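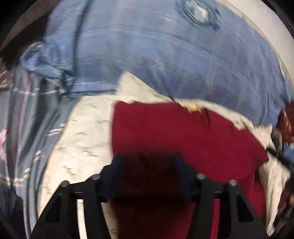

What will happen to the former Damdale railroad depot?

The Tulell Historical Trust has acquired the depot and will restore it as a local history museum and archive, with the first rooms opening to the public in December.

BRULHAM. The Tulell Historical Trust announced Wednesday that it has completed the purchase of the former Damdale depot on Kiiskinen Street. The brick building served passengers for 34 years before regular train service ended, and was later used as a feed store and as county storage.

Restoration will begin with the roof and the north wall, where water damage is most serious. The original ticket window, the waiting room benches and the freight scale remain in the building and will be kept in place. A lean-to added during the feed store period will be removed, and the platform will be rebuilt to its earlier length of 135 feet.

The Trust's collection of 1,306 photographs, maps and business records will move to the depot from its present quarters in the Brulham town hall. Records of the Kiiskinen sawmill, closed to researchers while in storage, will be available by appointment in the former baggage room.

Parking for about 35 vehicles will be provided on the east side of the tracks. Kiiskinen Street will remain open during construction, although the sidewalk in front of the depot will be closed on weekdays.

Residents who have tickets, timetables or photographs from the Damdale line are invited to lend them for copying. Items may be brought to the Trust's office on the second floor of the town hall, Wednesday from 10 a.m. to 3 p.m. Originals will be returned to their owners.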